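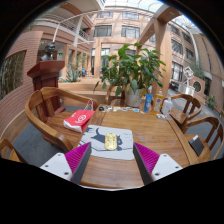

The placemat with the cat on it.

The Fendbridge Two

Brahim Filali had been awake since four in the morning, and he was having the best day of his life!

The new phone was coming. The Oston 9, with the camera everybody on the forums had been arguing over since spring, and the battery that was supposed to last clear through a weekend. He had read every leak. He had watched a man in a parked car talk about the hinge for an hour and a half, and then he had watched it again with the sound up.

"It's a phone," said his uncle Mostafa, buttering toast.

"It's an Oston."

"It's a phone with a Cherkaoui next door that does the same thing for half the money."

This was an old fight and they both loved it. Mostafa Shehata had carried Cherkaoui phones all his grown life, one after another, each a little thicker than the last. He liked that you could open the back with a thumbnail. He liked the ringtone, which sounded like a spoon falling down a flight of stairs. Brahim had been an Oston kid from the day he found one in a drawer with half its screen gone and got it to play music.

They drove down to Pravcombe together, because Mostafa wanted a new charger and wouldn't admit he wanted to see the crowd. And what a crowd! The line went out of the Oston store, past the bakery, around the bank and down as far as the bus station. A girl had brought a folding bed. Two brothers were trading old models out of a fishing box, and Brahim stopped to look, and there was a first-generation slider in there, the green one, with the antenna you pulled out with your teeth.

"How much?" he asked.

"Not for sale," said the bigger brother. "We just like people to see it."

There were 2,000 phones in the store that morning. The woman at the door called it out through a megaphone every few minutes, and each time she did, the line cheered as if she had said something new. Brahim cheered too. Mostafa cheered once, by accident, and coughed to cover it.

Somewhere past the bakery they got talking to the people behind them, and the talk was wonderful. Curved glass against flat glass. Whether the old side button would ever come back. Mostafa took on four Oston fans at once on the subject of removable batteries, and he was good, he was really good – he had his own phone apart in his palm in three seconds and back together in five, and somebody clapped.

"Do it again," said the girl with the folding bed.

He did it again. He did it faster. On the third try the battery jumped out of his hand, bounced on the curb and went straight down the storm drain.

They all leaned over and looked. You could hear water a long way down.

"Well," said Mostafa. "That's the trouble with removable."

The line laughed so hard that it lost its shape and the woman with the megaphone had to come and straighten it. The little brother dug through the fishing box. He had chargers, he had cases, he had a whole bag of styluses, and under the styluses he had a Cherkaoui battery with a strip of tape on it that said 49, for the percent it still held.

"Take it," he said. "Nobody here is ever going to want it."

Mostafa clicked it in. The spoon fell down the stairs. He looked so happy that Brahim forgot, for a minute or so, which store they were standing outside of.

They reached the doors a little after noon. The Oston 9 was lighter than he had expected, and cool, and so smooth that he held it with both hands. He turned the camera on and swung around to find something good enough for the first picture. There was the display wall, lit up blue. There was the fountain across the street.

He took one of his uncle, who was holding up a fat gray phone with its back on crooked and telling the security guard all about it.

"Is it sharp?" asked Mostafa in the car.

Brahim zoomed in, and kept zooming. He could read the tape through the gap in the cover.

"It's so sharp," he said. "Look at this. Look at your thumb!"

Mostafa looked at his thumb the whole length of a red light, and the van behind them had to honk.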